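29th January, Lullham workshop

Batch 2 of the dye tests, finally! I've been putting this off all week (the big pot was still crusty from the onion skins) but it got scrubbed this morning and I ran the Puvmont wool in it straight after lunch. 156 grams of yarn, soaked overnight, alum in first and then the dried marigold heads we picked back in July. I kept it just under a simmer and it went a really lovely mustard, way deeper than batch 1. I'm pretty sure the longer soak did it, but I also used more flowers, so don't quote me.

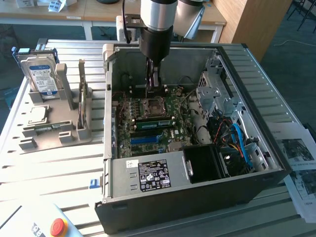
Open tower on the slotted bench, CPU socket empty.

The Szalai cotton is another story. Same pot, same bath, and it came out the color of weak tea. Cotton wants a tannin step first and I skipped it, my own fault. I've put two skeins aside to redo with oak gall on Monday.

Notes for whoever does the next one: the kitchen scale drifts once you get past 800 grams, so weigh the wet yarn in two goes. And please label the jars! I opened one thinking it was alum and it was washing soda.

Still to do: cut swatches for the window fade test, rinse the madder, order more pH strips.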